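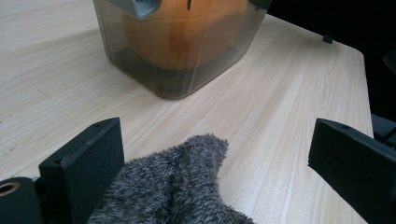
1/ Storyboards are a lie we all sign

Three weeks of prep on the Pendton spot. Kerttu Laitinen directing, me producing, which means I answer the phone and she gets the chair with her name on it.

2/ The client approved 2 versions of the script. Both of them. At the same time. One has a horse.

3/ Kerttu read the horse version and said, "I can shoot this without the horse." Agency said the horse tested well. With whom? They'd get back to me.

4/ Casting. We saw more than 500 tapes for a man who stands at a bus stop and sighs. Reginald Hutchins got it on the first sigh. We watched the rest anyway, out of politeness and because lunch was late.

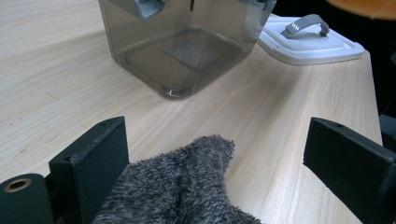

5/ Anyway, the horse. Her name is Mai. She has a better trailer than I do and a rider that specifies carrots "cut lengthwise." I have worked with actors who asked for less and gave less.

6/ Shoot day. It rained, so Iida Pesonen, our DP, was thrilled. DPs love rain the way dentists love candy. Mai hit her mark every take. Reginald stepped off the curb into a puddle and sighed for real, and of course that's the take.

7/ First cut went over at midnight. Notes came back at 7 a.m. Could the bus stop feel "less like waiting"?

8/ Sandrine Jacquet, who edits for us and fears no one, moved one shot four frames to the left of where it had been and sent it back as v2. They loved v2. Big step forward, they said.

9/ It goes out 10/11/2024. Thirty seconds, one sigh, one horse. If you blink you'll miss Kerttu's favorite shot, which the client has asked us to trim.

10/ Next up is a job for Wikness. The script says "EXT. OCEAN, with penguins." I've asked whether the penguins tested well.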